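Lelto compares two hand-held grippers at Brultimmont workshop

30 November 2018

Lelto has begun a side-by-side trial of hand-held grippers at its Brultimmont workshop, the company said. The trial covers 2 finger designs, one from Prellik and one made in house, and will run for 11 working days.

Operators wear a gripper on neither arm. They hold one in each hand and go through ordinary table-setting jobs, such as stacking bowls, moving plates and clearing a placemat. The company wants to know which fingertip keeps hold of a thin rim without the operator having to try again.
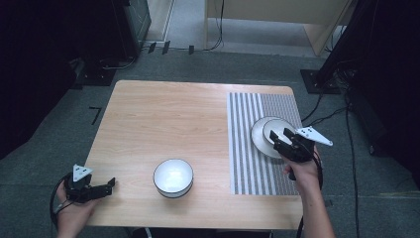
Each design is due to complete 1000 pick-ups before the results are compared. Dropped dishes are logged, and so are slips where the operator recovers in time. Lelto said the cables have been the main complaint so far – they pull at the wrist on long reaches – and a lighter set is on order.

Msimang, which supplies the controllers, will get the same data and plans to use it to adjust closing speed. Its current unit offers 11 speed settings, and operators have been told to leave it on the default until the first round is finished.

A second round with cutlery and drinking glasses is planned for December. Prices for the in-house design have not been set.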